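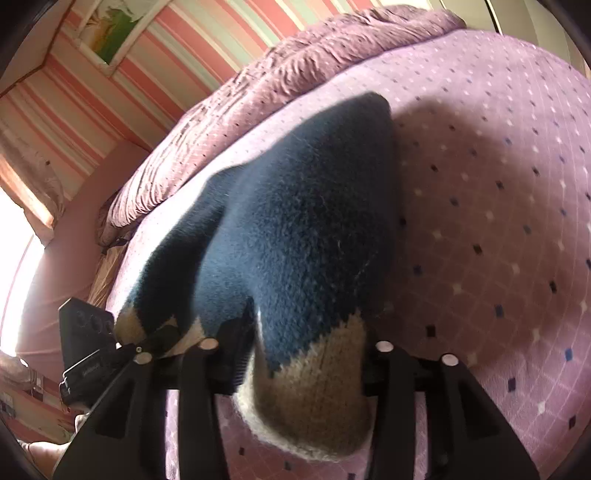 Knitted item in navy and tan, held above a lilac bedspread.

Section 5. Preparing and Submitting a Guest Mix

This section explains how to prepare a recorded mix for broadcast on the Degefa network and how to submit it through the Elline upload desk. It applies to resident hosts, guest DJs and labels supplying a mix on behalf of an artist. Live sessions from the Kustthorpe studio are covered in Section 6.

5.1 Before You Record

Confirm your slot length with the programming office. Standard guest slots run for 43 minutes. The remaining time in the hour is reserved for the host's introduction, station identification and news. A mix that exceeds its slot will be faded by the playout system at the limit, and the last track may be lost.

Tracks that have not yet been released may be included with the written permission of the label or producer. Permission must reach the programming office before the mix is submitted.

Note: Spoken introductions are recorded separately. Do not speak over the mix unless the host has requested it.

5.2 Recording the Mix

1. Connect the record output of the mixer to the input of your audio interface. Do not use the booth output, as its level changes whenever the monitor control is moved.

2. Open your recording software and create a new stereo file. Select WAV format, 24 bit, 44.1 kHz.

3. Play the loudest passage of the loudest record you intend to use. Adjust the input gain until the peaks reach –6 dB on the software meter.

4. Return all channel equalizers to the center position and switch off any effects left on from an earlier session.

5. Start recording and allow a short silence before the first track. The silence is trimmed at a later step.

6. Perform the mix. Keep the master level fixed from beginning to end and correct differences between records with the channel gain controls.

7. Let the final track play out or fade it by hand. Stop the recording only after the sound has ended completely.

Caution: Do not apply a limiter or a loudness plug-in to the finished recording. The Degefa transmission chain includes its own processing, and material that has already been compressed will sound distorted on air. Files treated in this way are returned to the sender.

Caution: Monitor at a moderate level. Long sessions on headphones at high volume can cause permanent hearing damage.

5.3 Checking and Naming the File

1. Listen to the whole recording once on loudspeakers and once on headphones. Check for clicks, dropouts and missing channels.

2. Trim the silence at both ends. Leave one second at the start and two seconds at the end.

3. Save the file under the artist name, followed by the program name and the month of broadcast, with hyphens between the parts. Do not use accents, spaces or symbols.

4. Keep a copy of the original recording until the program has aired. The upload desk does not store rejected files.

5.4 Completing the Track List

A full track list is required for royalty reporting. Enter the tracks in playing order in the Elline form, giving artist, title, version, label and start time for each. Where two records overlap, the start time is the point at which the second record can first be heard. Edits made by the DJ should be entered under the original title with the word "edit" in the version field.

Unreleased tracks are entered with the working title. If the producer does not wish to be named on air, tick the box marked Withhold – the information will still be reported but will not be read out by the host.

5.5 Uploading

1. Sign in to Elline with the submission code sent by the programming office.

2. Select Guest Mix, then the program and slot.

3. Attach the audio file. The maximum file size is 2,000 MB.

4. Attach a short biography and any release information you would like the host to mention.

5. Press Submit and wait for the confirmation number. Closing the browser before the number appears will cancel the upload.

Mixes must arrive by noon on the Tuesday before broadcast. Late files are moved to the next open slot, which in September and other busy months may be several weeks away.

Note: Mixes intended for the Bemudby late program follow the same procedure but carry a separate submission code. The two codes are not interchangeable.

5.6 After Submission

The upload desk reviews each file within 7 days. If a correction is needed, the sender receives a message stating the time in the recording at which the fault occurs. A corrected file should be uploaded under the same name, using the Replace button. Accepted mixes remain available to listeners for 5 weeks after broadcast and are then withdrawn.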